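The Plate

The room at the top of the house in Wekisholm had been let to lodgers for years, and in March it was hers again. She charged ninety dollars a week for it when she charged at all. The last lodger had gone to Votport for work and left behind a kettle, a bag of coat hangers and a jar with 5 dollars in it in coins, for the power, the note said.

She decided her granddaughter would have the room. The girl was coming from Mirnari, over 3000 kilometres by bus and train, and would stay until her mother was on her feet. It could be a month. It could be the rest of the year. On the phone the mother had said to go to no trouble.

She made the bed with the quilted comforter, the striped one with the big flowers. It had been bought for a visit that was put off, and then put off again, and it still had the fold lines from the packet. She smoothed them with her forearm and they came back. The pink plush toy went up against the headboard. She moved it to the other side, then back.

Then there was the matter of food. The girl would get in late in the afternoon and might not want to come down to the kitchen and sit across from somebody she had met twice. The grandmother remembered being sent to an aunt's at eight years old, and the aunt's table, and mutton with everyone watching her chew it. So she would put something in the room. The girl could eat it with the door shut.

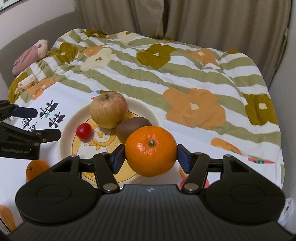

She had wanted grapes as well, but the grapes at Vasconcelos were soft and the man there wouldn't let her taste one. The apple was a decent one. She was less sure of the kiwi, as it would need a knife and a spoon, and then the girl would have to come down and ask for them. She thought about that for a while and left it on the plate. A child who wanted a kiwi badly enough would come down. She put a teaspoon in her apron pocket so it would be handy.

The plate had been the mother's when she was small. It had a yellow cartoon character on it, and the mother used to refuse to eat anything that covered its face. There had been fights about peas.

At four the bus was late. At half past it was still late and she went up and looked at the room again. She straightened the cloth. She ate the cherry tomato, which had been looking lonely, and then felt bad and went down to get another one from the fridge and found there weren't any.

The girl came in at ten past five with a backpack and a plastic bag of library books that belonged to the library in Mirnari.

"Those will be overdue," the grandmother said.

"I know," the girl said.

She took her up. The girl looked at the bed, and at the toy, and then at the plate.

"Mum's got a picture of this," she said. "She's crying in it."

"That would be the peas."

The girl sat down on the comforter with her coat on and picked up the mandarin. She dug her thumb in beside the stem. The grandmother said she would be in the kitchen, and pulled the door to, and was on the third stair when it opened again.

"Have you got a spoon?" the girl said.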